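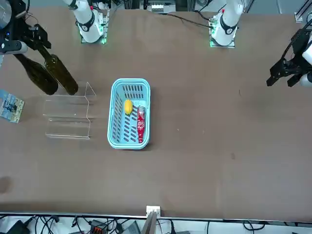 It felt like doing the dishes in somebody else's kitchen for the first ten minutes, one of the first people to try it said, and after that it just felt like doing the dishes. Draltmont has heard a lot of comments like that one since March, when it began inviting people with no robotics background to sit down and teach a pair of robot arms by remote control. Today the company is opening up the results.

WEVTHORPE, 1 November 2019 – Draltmont today announced the release of Baptiste, a collection of 3,854 tabletop tasks demonstrated to a two-armed robot by people, along with the teaching software used to record them. Both are free for research and classroom use.

Every task in Baptiste was performed by a person in real time. The teacher sits at a separate set of handles, one for each hand, and the robot's arms follow. Squeeze the left handle and the left gripper closes. Turn a wrist and the robot's wrist turns with it. While this goes on, the software records the position of every joint along with video from the station's cameras, so that a learning program can later study how the person did it.

The tasks are everyday ones, and that was very much on purpose! Sorting groceries makes up a large part of the collection: a light-blue plastic basket in the middle of the table, a lemon-shaped fruit, a red bottle lying on its side, a couple of dark green glass bottles standing off near a clear acrylic stand. A person deals with a table like this without giving it a thought. For a robot it is full of small decisions. Which hand should go first? Is there room beside the fruit? A bottle can be picked up by the neck or by the body, and the better choice depends on where it is headed next.

Those decisions are what Draltmont wanted on record, and the team was delighted by how differently people made them. Some teachers did nearly everything with one arm and kept the other parked well out of the way. Others passed objects from hand to hand all day long. One group preferred to nudge a bottle into a better position before picking it up, a habit the engineers had never thought to program and now see their trained robots using too.

Baptiste was recorded at four identical stations, three at Draltmont's workshop in Wevthorpe and one at the company's smaller lab in Clollport. Teachers came in for half-day sessions and chose their own pace. Nobody was asked to be fast, and fumbled grasps were kept in the collection alongside the clean ones, clearly labeled. A recording in which an object slips and gets picked up again can be very useful to a robot that will someday drop something itself (and it will).

More than 3,000 of the tasks come with a short written note from the teacher, entered right after the session. The notes run from a few words to a full paragraph. Many describe the goal in plain terms, such as putting the fruit in the basket, and a good number add a remark on what was hard. Glass comes up often. So does the corner of the basket, where a gripper has to come in at a steep angle to avoid bumping the side.

The software released today includes the recording program, a viewer for playing back any task at full or reduced speed, and 11 lesson plans written for high school and college instructors. The lessons start with hand-guiding, where a student takes hold of a single arm and moves it through a motion, and build up to remote control of both arms at once. Schools without a robot can still complete the first five lessons using the recordings alone.

Draltmont will keep adding to Baptiste. The Clollport lab is setting up a second round of recordings built around folding and wiping, two jobs that teachers asked for again and again, and the table surface itself will change from station to station so that robots get used to more than one background. Suggestions for new tasks are welcome and will be read by the people who run the stations.

Availability
Baptiste and its teaching software can be requested through the Draltmont website starting today. Instructors who would like a printed copy of the lesson plans can ask for one on the same form.

About Draltmont
Draltmont builds teaching stations and software for two-armed robots. The company is based in Wevthorpe and has a lab in Clollport, where visits by school groups can be arranged in advance.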